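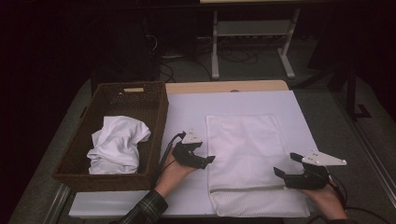 収集設備の見積書を読む　布ものの自動化に先立つ予算の立て方

洗濯ネットへの出し入れや、かごからの取り出しといった布ものの作業を自動化する計画では、ロボット本体の価格が最初に議論される。稟議書の表題にも本体の型式が入ることが多い。だが、学習型の制御を前提にする場合、本体より先に発注しなければならない設備がある。人の手による作業を記録するための手持ちグリッパ、その周辺の計測機器、作業台、消耗品、そして記録を保存して検査する計算機である。

リネンサプライを手がけるSulbyは、ネット詰め工程の自動化について3月30日に収集設備の第一次見積を締め切った。応札したのは機器メーカーのHesitzと、システム構築を請け負うPonceの2社である。本稿では、同社の生産設備課で予算を担当したノ・グムオク（Geum-ok Noh）氏と、Ponce側の技術窓口であるリンダルヴァ・アスンサン（Lindalva Assunção）氏への取材をもとに、見積の各行がどのように決まり、どこで比較が難しくなるかを整理する。金額そのものは両社の要請により掲載しない。

対象工程の定義

Sulbyの対象工程は、かごに入った白物の小物を取り出し、ファスナー付きのメッシュのネットに入れ、閉じるまでの一連の動作である。現行では作業者が両手で行っている。片手でネットの口を保持し、もう片方で布を送り込み、最後にファスナーの引き手をつまんで端まで引く。

この定義には予算上の意味がある。第一に、片腕では成立しにくい。ネットは自立せず、台に置いただけでは口が開かないため、開口を保つ手と布を運ぶ手が同時に要る。したがって収集用のグリッパは左右一組が最小単位となり、計測点も配線も二系統になる。第二に、対象物の形が毎回変わる。布のかたまりは置くたびに輪郭が違い、治具で位置決めする従来型の設備投資とは費用の構造が異なる。治具にかかっていた費用が、記録の本数を確保するための費用に置き換わる。

ノ氏の課では、当初この工程を「投入」「閉じ」の二つに分けて別々に見積を取る案があった。分割すれば一方だけを先行導入できるためである。しかし両社とも、分割しても台と計測系の費用はほとんど下がらないと回答した。減るのは記録時間と検査工数だけで、設備の側は同じものが要る。結局、一連の工程として一括で発注する形に改められた。

17行の内訳

Ponceの見積書は17行で構成されている。大きく分けると、手持ちグリッパと予備品、位置計測、作業台と架台、記録用計算機と保存装置、据付調整、教育、保守である。Hesitzの見積書は行数が少なく、グリッパ、計測、記録用計算機を一式としてまとめていた。

一式見積は読みやすいが、比較表に落とすと空欄が増える。ノ氏は、両社の見積を同じ行に並べ直す作業に、仕様書の作成より長い時間をかけたという。

「一式の中に予備の指先部品が入っているのか、ケーブルの交換が保守に含まれるのか、問い合わせるまでわかりませんでした。行が立っていない項目は、無料なのか対象外なのか判断できません」

この経験から、同社は第二次見積の依頼書に空の内訳表を添付することにした。記入欄は「含む」「含まない」「別途」の三択とし、空欄のまま提出された書類は受け付けない。依頼書の発送は4月を予定している。

グリッパ本体

手持ちグリッパは、作業者が握って使う平行開閉式の把持具である。実機に載せるハンドと指先の形状をそろえておけば、人が記録した動作を実機の動作に対応づけやすい。このため、収集用を先に買うことは、実機側のハンドの選択肢を事実上絞ることになる。見積の段階で確認すべき項目は次の通りである。

指先の寸法と材質が実機用と同一か。
開閉幅の検出方式と、検出値の校正手順が公開されているか。
指先だけを単独で購入できるか。その納期はどれだけか。
左右で部品が共通か。
握り部の重量と重心位置が仕様書に記載されているか。

最後の項目は見落とされやすい。収集作業は同じ姿勢の反復であり、握り部が重ければ一人が続けられる時間が短くなる。時間が短くなれば交代要員が必要になり、設備費で節約した分が人件費に現れる。アスンサン氏は、カタログの重量がケーブルを除いた値であることが多いと指摘する。

「有線の場合、ケーブルの引きずりが手首にかかります。重量の数字には出ませんが、作業者の申告には出ます。見積の段階で、ケーブル込みの状態で持たせてもらうのがいちばん早い確認方法です」

有線か無線かの選択は、価格差だけで決まらない。有線は給電と同期が単純で、電池の管理が要らない。一方で、ケーブルが対象物に触れる危険がある。布の上を線が横切れば、布が動くだけで済まず、記録映像に実機では存在しない物体が写り込む。無線は取り回しがよいが、充電済みの電池を常に用意する必要があり、予備電池と充電器が見積に二行加わる。Sulbyは有線を選び、そのうえで配線の逃がし方を据付調整の仕様に書き込んだ。

位置計測と目印の板

グリッパの位置と姿勢をどう測るかによって、見積の中央部分の金額が大きく動く。方式は、外部に複数のカメラを置いて目印を追うもの、グリッパ側にカメラを載せて周囲から自己位置を推定するもの、両者を併用するものに分けられる。

外部から追う方式では、グリッパに目印を固定する板が付く。この板は部品としては安価だが、変形すると計測値がずれる。作業台の縁やかごに当てて曲がることがあり、目視では気づかない程度の変形でも位置の誤差になる。Ponceの見積には予備の板と再校正の作業が別々の行で立っていた。板だけを交換しても、再校正を行わなければ計測値は保証されないためである。

設置空間の条件も予算に影響する。外部カメラから目印が見え続けるためには、作業台の周囲に架台や脚を立てる面積が要る。台そのものの寸法で部屋を選ぶと、脚の張り出しと作業者の立ち位置が重なる。Sulbyの最初の配置図では、台の両側に確保した幅が不足しており、部屋の変更を検討することになった。賃料の差額は設備費には計上されないが、計画全体の費用としては無視できない。

照明は、方式によって要求が逆になる。目印を赤外で追う場合、直射日光や強い反射を避けたほうが安定する。映像そのものを学習に使う場合は、対象物の輪郭が出る明るさが要る。白い布を白い台の上で扱うときは特に、台との境界が読み取れるかを試し撮りで確かめてから照明を発注するのが順序である。Sulbyは照明を第一次見積から外し、試験収集の結果を待って別に手配する扱いとした。

作業台と床

作業台は金額が小さく、既存品で済ませる案が出やすい。しかし台の高さと天板の色は記録の条件そのものであり、途中で変えると前後の記録を同じ組として扱いにくくなる。同社が仕様書に記載したのは、天板の寸法、色、表面のつや、床からの高さ、フレームの剛性、そして天板を交換する場合の手順である。

天板に別の板を重ねる場合は、板の固定方法まで書く。重ねただけの板は、布を引いたときに一緒に動くことがある。両面テープで留めれば動かないが、剥がすときに表面を傷める。Hesitzの提案は天板と一体の白色仕上げ、Ponceの提案は既製の台に白い板を載せて端部を留める方式で、この一行だけを比べれば後者が安い。

床の配線も見積の対象になる。グリッパ、カメラ、計算機、照明の線が台の下に集まり、足元に束が残る。収集期間が短ければ床に這わせたままでも作業はできるが、断線が起きたときに原因の特定に時間がかかる。配線ダクトと両端の識別札は単価の低い部材であり、据付調整の項目に含めさせておけば追加費用の交渉を避けられる。

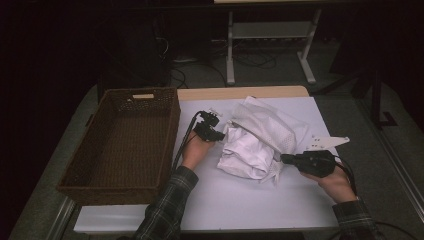 左右の手持ちグリッパによる白い布の取り扱い。左は編み目のある茶色のかご。

記録本数から逆算する

設備の台数を決めるのは、必要な記録の本数と期限である。Sulbyは有効な記録を2000本とする目標を置いた。一本の所要時間は、対象物を元の配置に戻す時間を含めて70秒と見積もっている。単純に掛ければ14万秒、すなわち38時間53分20秒である。

この数字だけを見れば、一組のグリッパで足りる。ただし全数が有効になるわけではない。Ponceは仕様協議の中で、不採用率を17パーセントとして計算するよう求めた。計測の欠落、布の落下、開始位置の誤り、作業者の手順違いを合わせた計画上の値である。有効本数を2000とするには2410本を記録する必要があり、時間は46時間51分40秒に増える。

さらに、記録していない時間がある。始業時の校正、電源投入から同期確認まで、対象物の入れ替え、作業者の交代、保存装置への転送がこれに当たる。ノ氏の予算表では、この時間を独立した行にしている。

「設備の償却も部屋の賃料も、記録していない間にもかかります。稼働の時間だけで割ると、一本あたりの費用が実際より低く出ます。上の会議に出すのは、部屋を押さえた時間で割ったほうの値です」

二組目のグリッパを買うべきかという問いも、この表で答えが出る。同時に二か所で収集するには、台、計測系、計算機がすべて二組要る。把持具だけを増やしても収集速度は上がらない。一方、故障時の予備として持つのであれば、台と計測系は共用でよい。Sulbyは後者の考え方を採り、左右各一台を予備として計上した。目的が並行稼働か予備かを稟議書に明記しなかった場合、次年度に「二組あるのに一組しか使っていない」という指摘を受けることになる。

元に戻す時間の扱い

70秒の中で最も変動が大きいのは、対象物を初期配置に戻す時間である。剛体の部品であれば決まった位置に置けば済むが、布の場合は初期状態をどこまでそろえるかを決めなければならない。毎回きれいに畳んで戻せば時間がかかり、実際の工程からも離れる。無造作に戻せば早いが、置き方に作業者の癖が出る。

Ponceの手順書案では、初期配置を5種類に分け、順番をソフトウェアが画面に指示する。かごの中に丸めた状態、かごの縁にかかった状態、台の上に置いた状態などである。指示画面の費用は記録用ソフトウェアの行に含まれるが、配置の種類を後から増やす場合は改修費が発生する。改修の単価を契約時に決めておくかどうかで、二社の回答は分かれた。Hesitzは都度見積、Ponceは単価表の添付である。

補助者を一人付けて配置戻しを任せる方法もある。グリッパを持ったままでは手の自由が利かず、置き直しに余計な時間を要するためだ。補助者の人件費と短縮できる時間を比べることになるが、短縮幅は試験収集をしてみなければ得られない。同社の予算では補助者を予備費の側に置き、試験後に本予算へ移すかどうかを判断する。

消耗品として数えるもの

かご、ネット、布は現場から借りられると考えられがちである。実際には収集期間中ずっと占有することになり、途中で差し替えが起きれば記録の条件が変わる。ネットは網目の細かさとファスナーの位置が動作に影響する。引き手が小さい型式では、平行開閉の指先でつまむこと自体が難所となる。現場で使っている型式と収集に使う型式を一致させ、同一ロットで確保しておく必要がある。

編みかごは、縁に指先を当て続けると素材が傷む。持ち手の切り欠きにケーブルが掛かることもあるため、台の上での向きを手順書で固定する。こうした細目は金額としては小さいが、購入部署が生産設備課と異なる場合、手配の遅れが収集開始日を動かす。

指先部品は、グリッパ本体の付属品としてではなく消耗品として計上するのが実態に合う。表面の摩耗は布の滑りやすさを変える。交換の基準を使用回数で決めるか、目視で決めるかを保守契約に記載しておく。使用回数で決める場合は、回数を数える機能が記録ソフトウェアにあるかを確認する。

計算機、保存、検査

記録用計算機については、処理性能より入出力の端子数が先に不足する。左右のグリッパ、頭部または固定のカメラ、計測系がそれぞれ接続を要求し、分岐器を挟むと帯域と同期の両方に影響する。見積書に計算機の型式だけが書かれている場合は、接続図を添えて再提出を求めたほうがよい。

保存容量は、採用した記録だけで計算しない。不採用分を即時に削除する運用では、後から判定基準を変えられなくなる。Sulbyは不採用分も収集終了まで保存する方針とし、その容量を上乗せした。保存先は社内に一系統、別建屋に一系統である。作業者の手や衣服が映像に入るため、閲覧権限と保存期限の規程も同時に整備した。これは設備費には現れないが、法務部門の確認に要する期間を工程表に入れておかなければ、据付が終わっても収集を始められない。

検査の自動化には、Jekierという名称の社内プロジェクトが充てられている。計測の欠落と時刻のずれを収集直後に判定し、作業者の画面に採否を返すものである。開発費は別予算で、収集設備の見積には含まれない。ただし、Jekierが受け取るデータ形式は収集設備の仕様で決まる。形式の変換が必要になれば、どちらの予算で負担するかという問題が残る。ノ氏は仕様書に出力形式を明記し、変換が必要な場合の費用を応札側の負担とした。Ponceはこれを受け入れ、Hesitzは条件付きで回答した。条件の内容は協議中である。

据付調整と受入

据付調整の行は、作業日数だけで書かれていることが多い。どの状態をもって完了とするかが書かれていなければ、検収の時点で解釈が分かれる。Sulbyの受入条件は三段階である。まず、固定した治具上で開閉幅と位置の測定値を確認する。次に、布を使わず左右のグリッパを動かし、計測の欠落がないことを確認する。最後に、工程全体を通した連続収集を行い、採用率を確認する。

支払いもこの三段階に合わせて分割した。納入時に一括で支払う条件に比べ、応札側の資金負担が増えるため、見積額にはその分が反映される。アスンサン氏は、分割払いそのものより、各段階の判定に要する日数が不明確なことのほうが困ると述べる。

「連続収集の判定を誰がいつまでに出すのかが決まっていないと、技術者を現地に置いたままになります。判定の期限を契約に書いていただければ、その分の待機費は見積から落とせます」

これを受けて同社は、判定期限と判定者の役職を契約書案に加えた。待機費の行は改訂版の見積で削除されている。

購入か借用か

収集設備は、収集が終われば稼働が落ちる。このため借用のほうが有利に見える場合がある。判断の分かれ目は追加収集の有無である。実機を導入した後、失敗の多い場面を選んで記録を追加する運用を想定するなら、同じ指先、同じ計測系、同じ台が再び必要になる。返却した機材と同等の型式が後日借りられる保証はなく、更新された型式では校正値も異なる。

Sulbyはグリッパと計測系を購入し、保存装置の一部を借用とした。台は購入である。償却の年数と資産の区分は経理部門の判断によるが、試験研究用として扱うか生産設備として扱うかで処理が変わるため、稟議の前に照会しておくべき事項に入る。ノ氏の課では、この照会への回答が見積の締め切りに間に合わず、二通りの予算表を並行して作成した。

保守契約については、駆けつけまでの時間よりも代替機の条件を重視した。収集期間は短く、修理を待つ間に期間が終わる可能性がある。予備機を自社で持つ場合、保守は返送修理の安価な等級で足りる。予備機を持たない場合は代替機の貸出を含む等級が必要になり、両者の差額は予備機の価格と直接比較できる。

依頼書に添える項目

取材をもとに、第二次見積の依頼書にSulbyが記載した項目の一部を示す。

対象工程の開始状態と終了状態。使用するかご、ネット、布の型式。
有効記録の目標本数、計画上の不採用率、一本あたりの想定時間。
グリッパの左右別台数と、予備機の位置づけ。
実機側ハンドとの指先の共通性。
位置計測の方式、再校正の手順と所要時間、校正用具の所有者。
天板の色と表面仕上げ、重ね板を用いる場合の固定方法。
ケーブルの経路と固定箇所、識別札の有無。
出力データの形式、時刻同期の方法、変換費用の負担者。
受入の段階、判定者、判定期限、支払い時期。
初期配置を追加する場合の改修単価。
指先部品と目印の板の単価、最小発注数、納期。

照明と補助者は依頼書には含まれていない。いずれも試験収集の後に扱いを決める項目であり、予算表では予備費の欄に置かれている。実機本体の見積依頼は、収集設備の受入が第三段階まで終わった時点で出す計画となっている。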